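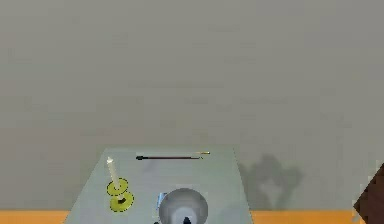
Fig. 1. Table with candlestick, plain back wall (computer rendering).

Stage Management for Student Companies
Handout 4: Running the technical rehearsal
Tutor: Uliana Levchenko
Issued 26 November 2007

Read this before the session in the Vorkmont Studio. Bring your prompt book and two sharp pencils.

1. What the technical rehearsal is for

The technical rehearsal puts lights, sound, scene changes and actors together for the first time. It is the crew's rehearsal. Actors should expect to be stopped, sent back and asked to stand still. Notes on acting are kept for the dress rehearsal.

The stage manager runs the session from the prompt desk. The director may ask for a stop, but the request goes through the stage manager. If two people are calling stops, the crew will not know which one to follow.

2. Before the day

Hold a paper tech with the director and the lighting and sound designers. Sit at a table and go through the script page by page. Every cue gets a number and a place in the text. Lighting cues are numbered; sound cues take letters, so that the two cannot be confused over the headsets.

Last July's production of Nazarenko had 28 lighting cues on paper and had gained more by opening night. Leave space in the margin. Where a cue is added between two others, use a point number (12.5). Do not renumber the whole book.

Check the hall booking as well. The Zisine hall seats 272 and is let in the evenings, so the get-out time is fixed.

3. Calling cues

Every cue has three parts.

Warning: given half a page ahead. "Warning, lighting cue 9."
Stand-by: given a few lines ahead. The operator answers "standing by".
Go: the word "go" comes last, after the cue number. "Lighting cue 9 – go."

Do not say "go" on the headset at any other time. Operators act on the word as soon as they hear it.

4. Cue to cue

Most student companies do not have time to run the full play with stops. Work from cue to cue instead. Start a few lines before the stand-by, run through the cue, let it finish, then stop and move on. Tell the actors the page and the line to start from, and wait until they are in place.

Quick changes and scene changes must be done at full speed at least once. If a change goes wrong, reset and repeat it before moving on – a note in the book will not fix it.

5. Props and setting

Each item on the stage needs a mark and a line on the setting list. Spike marks are made with coloured tape at the two upstage corners of furniture. The assistant stage manager checks the list before each act and signs it.

Live flame needs written permission from the venue.

6. Task for next week

Take the extract from Act Two of Itell and prepare a cue sheet. Use the columns we used in class: page, cue, placing, warning, stand-by, notes. Itsuki Sasaki will collect the sheets at the start of the session. Late sheets go in box 974 outside the drama office.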